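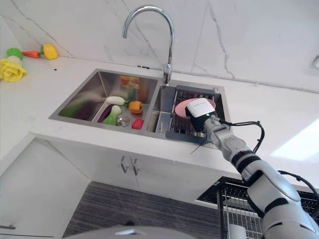
Photo: Padmavathi Palaniappan

Household Water Use at the Kitchen Sink: Metering Results from Seremville
Aigars Dzene and Padmavathi Palaniappan
Project report, Residential Water Systems

1. Background

Kitchen faucets account for a share of indoor water use that is hard to separate from the rest of a household bill. The utility meter records one total for the building, and published end-use estimates depend heavily on the assumptions made when that total is split. This project measured faucet draw directly in 16 apartments in Seremville, all in buildings connected to the Fanent supply zone. The aim was to find out how much of the daily volume is drawn in short events and how much in long ones, and whether a flow restrictor changes either.

2. Method

One inline turbine meter was fitted to the cold supply and one to the hot supply under each kitchen sink. Both fed a Gekine logger set to record pulses at one-second resolution. Logging began in September and ran for 26 days per apartment. Restrictors were installed at the midpoint, so that each household served as its own control.

An event was defined as continuous flow on either line, ended by at least four seconds of no flow on both. Residents kept a paper diary listing the purpose of each use (washing produce, rinsing dishes, filling a pot, drinking, other). Diary entries were matched to logged events by time. Where two entries fell within the same minute, the event was left unassigned.

Meters were checked before installation against a graduated container at three flow rates. Two units read low at the smallest rate and were replaced.

3. Results

The loggers recorded 2262 events after filtering. Short events were by far the more frequent but made up the smaller part of the volume. The long events were mostly dish rinsing and produce washing, and in both categories the faucet was usually left running throughout.

The restrictors cut peak flow by up to 40 percent. Total volume fell by much less. Pot filling took longer and used the same amount of water, as expected for a fixed-volume task. Produce washing showed a small drop in volume, though the spread between households was wide and the difference should be treated as weak.

4. Limitations

Diaries became less complete in the second half of the logging period, which is also the half with restrictors. The purpose categories are therefore less reliable for that half – total volume is not affected. Dishwasher ownership was not controlled for. The Rozīte building has a booster pump and higher static pressure than the others, and its apartments are reported separately in Appendix B.

5. Further work

A second round should randomize the order of the restricted and unrestricted periods. Pressure logging at the riser would allow the Rozīte apartments to be included in the main set.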